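Cleaning a white table that has gone dull and slightly yellow
Home & Garden > Furniture > Cleaning and repair

Kathleen Heffernan
Posted in February

I have a white table that I bought secondhand when I moved to Murncombe. I use it for everything: meals, bills, cutting fabric, repotting. The top was bright white when I got it and now it has a dull, slightly yellow cast over most of it. One end is worse, the end nearest the stove.

I've tried dish soap and warm water, which takes off crumbs and sticky spots but doesn't change the color. I tried a melamine sponge on a patch the size of my hand. That patch got whiter but it also lost its shine, so I stopped. I don't know what the top is made of. The seller called it "laminate or lacquer, one of those." There's no label underneath except a sticker that says Barnia and the number 494, and I can't find anything about it.

What I'd like to know is whether the yellow is something on the surface that will come off, or whether the material itself has changed. And if it's the second, is it worth painting? I don't want to spend a lot. I also don't want to make it worse, as I already did with the sponge.

dutchovenray
6 people found this helpful

Bleach. Half and half with water, leave it on for an hour. Worked on mine.

Treasa Fahy
Accepted by the poster

Please don't use half-strength bleach on a top you can't identify. On some lacquers it will turn the finish yellower, and it gets into the seams at the edges and swells whatever is under there.

First find out what you have. Get down at eye level and look at the edge. If there's a thin line all the way around where the top sheet meets a separate edge strip, it's laminate or something like it. If the white wraps around the corner with no line at all, it's most likely painted or lacquered. You can also put a drop of rubbing alcohol on a cotton swab and hold it on the underside of the overhang for a few seconds. If the swab picks up white, it's paint. Laminate won't give you any color.

Then do the grease test. You said the stove end is worse, and that makes me think of cooking film. It builds up so evenly that you stop seeing it as dirt. Dish soap at the strength people normally use will slide right over it. Mix a tablespoon of washing soda in a quart of warm water, wear gloves, wipe a small area at the stove end, wait two minutes, wipe it again with a clean white rag and look at the rag. If it's tan or brown, keep going. Rinse with plain water twice, as the soda leaves a haze of its own if you don't. If your alcohol swab came up white, skip the soda and use a mild degreaser made for painted wood.

You want the same white from one side to the other.
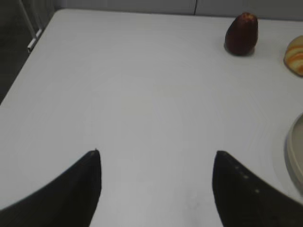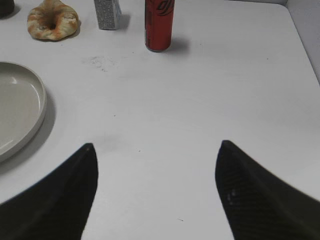 If the rag stays clean and the yellow is still there, then it's the finish. Sunlight does this to older lacquers, and so does heat. An easy check is to look under something that has sat in the same place for a long time, like a lamp or a fruit bowl. If there's a clear outline where it stood, the exposed part has aged and no cleaner will fix it.

About the dull patch from the sponge: melamine sponges are a very fine abrasive, so you've taken the gloss off. On laminate you can't really get it back, but a thin coat of countertop polish will hide it for a while. On lacquer you can use a plastic polish on a soft cloth, small circles, light pressure. Stop every minute or so and check. It took me 4 passes on a nightstand before the patch matched, and I'd still know where to look.

Painting is a last resort but it can be done cheaply. Clean it, scuff it with fine sandpaper, use a bonding primer, then two thin coats of enamel. Leave it longer than the can says before you put anything hot or heavy on it. Most people are happy with the color and unhappy with how soon it scratches, so if you use this table for cutting fabric, think about a mat.

For upkeep, wipe it with a damp cloth after you cook and do the washing soda maybe twice a year. Keep turmeric and hair dye away from it. Newspaper too, if it's damp - the ink transfers.

Kathleen Heffernan
Reply to Treasa Fahy

Thank you, this is very helpful. There is a line around the edge, and the swab came away clean, so I'm going with laminate. I did a strip at the stove end last night and the rag was the color of weak tea. I've only done that one strip but it's a clear difference. I had no idea it was grease. I'm a bit embarrassed.

Is washing soda the same as baking soda? I used washing soda because that's what you wrote, but I have a big box of the other.

Treasa Fahy
Reply to Kathleen Heffernan

No, they're different. Baking soda is much weaker and gritty if it doesn't dissolve all the way. Stay with the washing soda and save the other box for the fridge.

m_stevens
2 people found this helpful

I had a Dutadeo desk that went the same way and it was the window, not grease. Cleaned it every way there is. In the end I turned it around so the yellow end faced the wall and put the printer on it. Also check the chairs while you're at it, mine were just as bad on the top rail where people grab them.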